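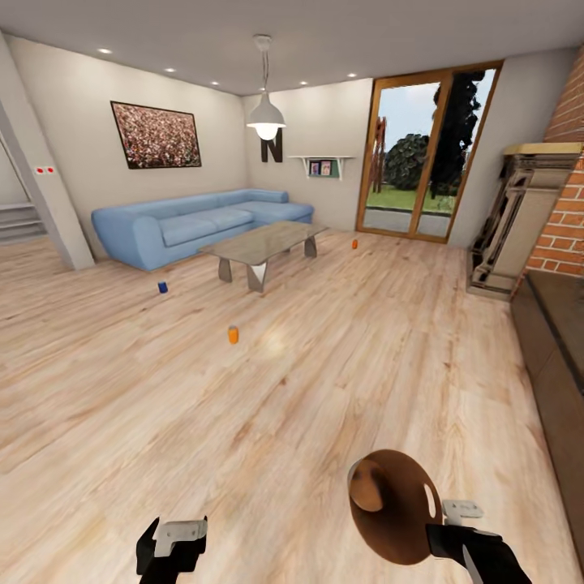 Minutes taken by the Clerk, Tumby Flood and Drainage Group

Meeting held Wednesday, December 27, 2023, in the upper room, Colville Road. Quorate. The chair opened at ten past seven.

1. Minutes of the last meeting
Agreed, with one correction. Item 6 had recorded that the pump at Wavau Bridge was "fully operational". The member for the lower end of the village asked that this be changed to "reported by the contractor to be fully operational". Changed.

2. The May flood
The chair summarised the district engineer's report on the May flood, which had been sent round with the papers. The report puts the peak flow down to "exceptional rainfall" and says the Wavau embankment "performed as designed". Several members wondered what it had been designed to do. Water came over the top for the best part of a night, and the lower road was shut.

The report gives 175 properties as affected. The group's own door-to-door list has more, but the two use different meanings of affected: the report leaves out gardens, garages and anything below floor level. The clerk was asked to write and find out whether a cellar is below floor level. The same question was put in writing after the previous flood and the file holds no reply.

It was noted that the rain gauge used in the report is on the far side of the hill. The gauge at the old mill stopped recording during the storm and has not been mentioned in any document since.

3. Samir scheme
The engineers' presentation on the Samir storage basin was discussed in the presenters' absence, they having sent apologies that afternoon. The slides say the basin will hold back enough water to protect 693 homes. No map goes with the figure. A member who farms next to the site said the ground there is already sodden by late autumn in most years, and asked how much room would be left in a basin that starts the winter half full. The slides do not cover this.

The chair thought the group should support the scheme in principle. Two members said they had supported the last one in principle as well. After discussion it was agreed to support it subject to sight of (a) the map, (b) the soil survey and (c) a named body responsible for clearing the outlet grille. Carried, with two abstentions.
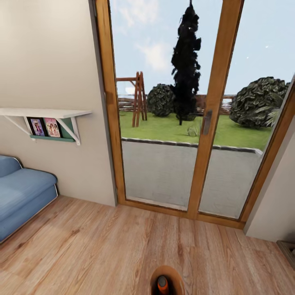 Interior with glass door and wall shelf.

4. Flood-resistant doors and air brick covers
The grant leaflet has been rewritten and is now longer. It still says that work must be finished before a claim is made, and also that no work may begin before a claim is approved. The clerk rang the number on the leaflet and was told both were correct. To be raised again in writing.

A supplier has offered to give a talk. Members were lukewarm. It was pointed out that the supplier's covers are rated for still water, and that what came down the lower road in May was moving and had a fence in it. Agreed to accept the talk if questions are allowed.

5. Warning texts
Nearly 1065 numbers are now signed up to the warning service, according to the operator. The operator could not say how many are still in use. The May warning reached the clerk's phone forty minutes after the water reached the clerk's gate. The operator's view is that the message was sent on time and delayed by the network. The network's view was not available.

Proposed that the old siren be tested in parallel. The chair was doubtful about the cost of repair. Left on the table until a price is obtained from someone other than the firm that condemned it.

6. Money
Balance in hand £3163, after payment for the sandbag store roof. The roof leaks. The builder has been told and has said he will look at it when it is dry.

7. Any other business
Ditch behind the playing field: still blocked. The landowner says it belongs to the highways department and the highways department says it is a watercourse. Clerk to ask for both statements on headed paper.

A resident's letter asked why the group bothers to meet. Received and noted.

Date of next meeting to be fixed once the engineers have confirmed that they will attend it. Closed at 9.05.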